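When they wheeled the arm into Skitau, I called it Stukimeck, after the dog next door, and Tegwen laughed so hard she had to sit down. That was May. We'd had over 40 on the sorting benches back then – all of us yakking about kids and footy while our hands did the work.
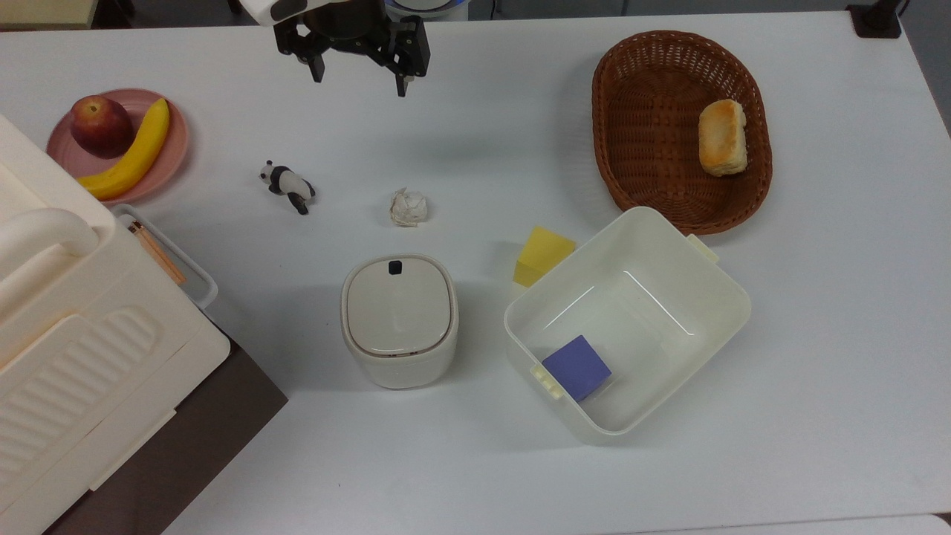
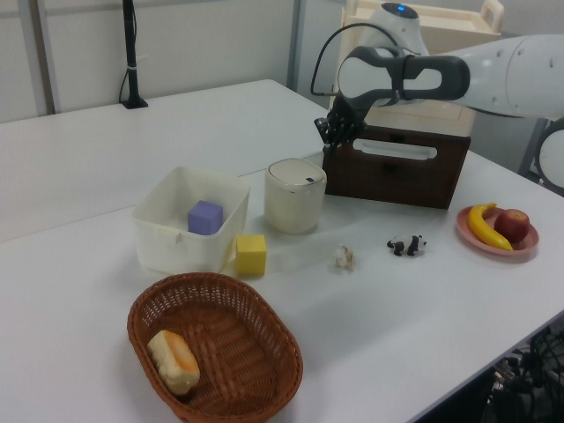
Now I watch. That's the job, watching, and writing down what it drops. The pay's the same (I checked!) but my hands don't know what to do with themselves, so I've taken up knitting under the desk. Hadiza's the supervisor and she pretends not to see. Yesterday she put a ball of green wool beside my keyboard and kept walking.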